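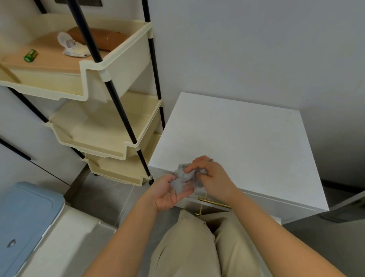 The road into Hallcombe drops so steeply at the end that I missed the turn for the mill the first time and had to go all the way around the green, past the bakery (more on the bakery later) and back up the hill. I had been meaning to visit the Manole woolen mill for years. A cousin gave me one of their blankets as a wedding present and it has been on every bed and sofa we have owned, so I suppose I felt I owed the place a visit. When they announced an open day I put my name down the same evening.

We were told to gather in the yard by the old boiler house, and our guide started us off with some history. The mill began as a fulling mill on the river, where cloth woven in people's homes was brought to be pounded and shrunk until it was thick enough to keep out the weather. The looms came much later. There were 81 people on the payroll at its busiest, and there is a lovely long photograph of them all in the entrance hall, squinting into the sun in their aprons.

The wool store comes first on the tour, and I could have stayed in there all morning. It smells of sheep and lanolin and a little of old rope, and you are allowed to put your arm right into the open bales. I had always thought wool was wool! The hill fleeces are so coarse they could scrub a pan, and then you reach into the next bale and it is like putting your hand in warm butter.

From there you go through to the dye house, which is hot and steamy even with all the doors propped open, and then up a flight of worn stone stairs to carding and spinning. The carding machine is an enormous thing covered in fine wire teeth, and the wool goes in at one end in lumps and comes out at the other as a soft web you can nearly see through. Our guide broke off a piece of it and twisted it between finger and thumb, and there was yarn, just like that. Half the group tried it afterward and most of us made something more like a caterpillar.

The weaving shed is the loud part. Take the ear plugs they offer you. Two of the looms were running, one of them an old Vorkus from before the war, number 3511 on its brass plate, which they keep for narrow scarf widths and plainly adore. The newer loom beside it does the work much faster, but I noticed that everybody drifted back to the Vorkus. There is a rhythm to it that you feel in your feet.

After the noise it was a relief to come down to the finishing room, where the cloth is washed, pressed and checked over for knots and missed threads. The menders work by the north windows, and they find faults with their fingertips as much as their eyes. We were handed a piece of cloth straight off the loom and then a finished one, and I would never have guessed they were the same stuff. The first felt like a doormat. The second I did not want to give back.

The tour takes some 60 minutes, though ours ran over because of all the questions (several of them mine, I am afraid). It ends in the shop, naturally. I came away with a bag of remnants for patchwork and a pair of socks, and looked for a long time at a blanket in the Surkero pattern, a big soft check that the mill has been weaving for 100 years. I put it back on the shelf, and I have thought about it every day since.

Now, the bakery. It is on the corner of the green, it does a cheese and onion pie, and it had sold out by the time I got there, so go before the tour. Parking at the mill is free but the yard is cobbled and uneven, and the stairs to the spinning floor are steep with a rail on one side only. Children are welcome everywhere except the dye house. The next open day is planned for the end of June, and you book by calling the shop.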